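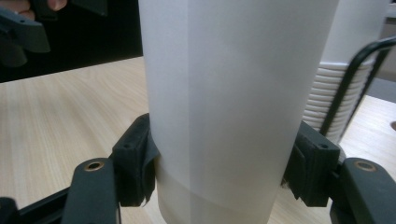

Who Counts as From Here

The census form used in Fladodura gives residents 17 boxes for ethnic origin and one line for everything else. In the last round, the line was the third most common answer. People wrote in the names of villages, languages, religions and, in a good many cases, two countries joined by a hyphen. The coding office sorted these entries by hand into the existing boxes. Most of the hyphens were lost in the process.

The loss has practical effects. School language funding in the district follows the coded figures. A family that writes two origins is assigned to the first one named, so a household that speaks mainly the second language at home adds nothing to the count for that language. At the Kováčik school, on the east side of town, 69 pupils receive home-language lessons. The coded figures would support a class of around half that size. The school pays the difference out of its general budget.

The form asks one question where there are at least 3. Ancestry concerns where a person's parents and grandparents came from. Nationality is a legal status and can be read off a document. Identity is what a person says when asked, and it changes with who is asking.
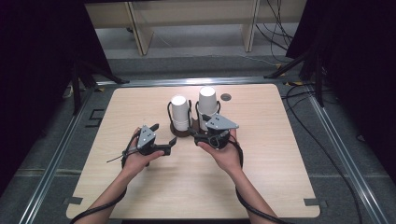 That last point is well known to people who run surveys. The same respondent may give a regional answer to a neighbor, a national answer to an official and a continental answer to a stranger abroad. None of these is false. A young woman born in Fladodura to parents from elsewhere may be called foreign at home and local on a visit to her grandparents, or the reverse. A form filled out once a decade records one of these answers and treats it as fixed.

The Stutura reading group, which meets in September and again in spring, has drafted a different version. It separates the 3 questions, allows 2 answers to each and leaves all of them optional. Test runs took longer to fill out and much longer to code. Older residents tended to skip the identity question. Younger ones often used the margin.

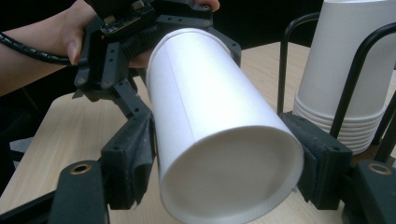
A white paper cup held on its side, with the open end facing out.

Critics of the draft say that more answers make for weaker totals, and that small groups will find it harder to show they exist if their members are spread over several lines. Supporters reply that the totals can be published both ways, once by first answer and once by any answer. The Grusix district already does this for languages. Its tables add up to more than the population, and a footnote says so.

The coding office has asked for the draft in a shorter layout, with both answers on a single line.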